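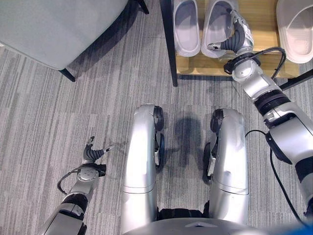 Learning a Footwear Tidying Task from Teleoperated Demonstrations: Effect of Pausing Before the Grasp

Final project report, mobile manipulation track
Submitted Dec 25, 2019

Abstract

This report describes a behavior cloning policy for picking slippers off a low shelf with a two-armed wheeled robot. The policy is trained on 2,366 demonstration segments and takes the head camera view and joint positions as input. We compare a baseline training set with one in which the operator holds the gripper still above the rim of the slipper before closing it. The version with pauses grasped more reliably on a wooden shoe rack and took longer per attempt. It did not help when two slippers were touching.

1. Task

The robot starts in front of the rack with both arms raised clear of the shelf. A trial consists of moving the right gripper to a chosen slipper, closing the fingers on the rim, lifting the slipper clear of the shelf and holding it there. The left arm is free to move but has no assigned role. Placing the slipper on the floor was part of the original proposal and was dropped in May, when it became clear that the grasp was the step that failed.

A slipper is an awkward object for this gripper. The upper bends under load, the sole does not, and the opening faces up, so one finger has to go inside while the others stay outside. If the inner finger lands on the footbed, the hand pushes the slipper back along the shelf. White slippers with gray soles were used for most of the demonstrations, and a paler pinkish one was included for variation in color.

2. Data collection

Demonstrations were recorded by teleoperation using the Dorevia control software. Recordings were cut into segments by the Flikley labeling tool, which marks a boundary each time the gripper command changes. Segments shorter than the controller delay were discarded.

Operators worked under one of 2 instructions:

Continuous: move to the slipper and close the gripper in a single motion.
Paused: stop above the rim, hold for 500 ms, then descend and close.

The split between the instructions was kept even. Slipper positions were changed by hand between recordings. The rack stayed on the same carpet tiles throughout, and the base was driven to its start position again each time, so the approach distance varies slightly within the data.

3. Policy

The network has a convolutional encoder for the camera view and a small fully connected part for joint positions. The outputs are joint velocity targets for both arms and an open/close value for each gripper. No depth input is used. The same network and training schedule were used for both sets of demonstrations. Weights were taken from the last training step in each case, with no selection on test trials.

The head camera looks steeply down, and the robot's own arms and legs take up a large share of the view. We first masked these regions out. Masking removed the fingers along with the forearm, and the policy lost its only visual cue for the distance between fingertip and rim. All results below use the unmasked view.

4. Results

With the continuous set, the most common failure was early closing. The fingers shut while still above the rim and the arm lifted with nothing in the hand. The paused set reduced this failure on the Gulyás rack, which was also the training rack. On the Hindholm rack, whose shelf is slightly lower, both policies closed early, and the difference between them was small.

Adjacent slippers were a separate problem. When the target was next to another slipper, the outer finger often entered the neighboring shoe and both were dragged. The pause had no visible effect on this. Leaving a stretch of bare shelf on each side of the target removed the failure in both conditions.

One side effect was found. The paused policy sometimes stayed above the rim and never descended. The input during the hold is nearly constant, and the policy has no memory of how long it has been waiting. Adding the previous 2 observations to the input shortened these stalls without removing them.

5. Limitations

All trials used the right arm. Lighting was not varied. Success was judged by the operator, who knew which policy was running, and this should be changed in any repeat of the work. The cable loop at the right wrist touched the shelf in several trials; these were kept in the results.

6. Further work

The next step is to replace the fixed hold with a phase label predicted by the network, and to collect demonstrations at more than one shelf height.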